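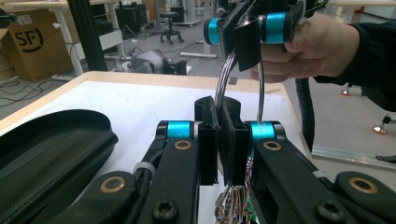
January, evening

A bad day with the grippers. We were working with the silver cables when the left jaw of mine stopped closing fully, and the log still said it was closed. The counter stood at 2,214, so I must now check every run after the last calibration, 248 of them. I am angry with myself — I felt a small play in the joint in the morning and wrote nothing down.

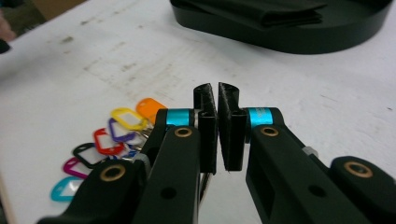 With the key tags it was the same fault, two times. I wrote to Clemex and asked for new bushings. Until they come I will do the zero test before each run, also when I am tired. Home at 7, my thumb still sore.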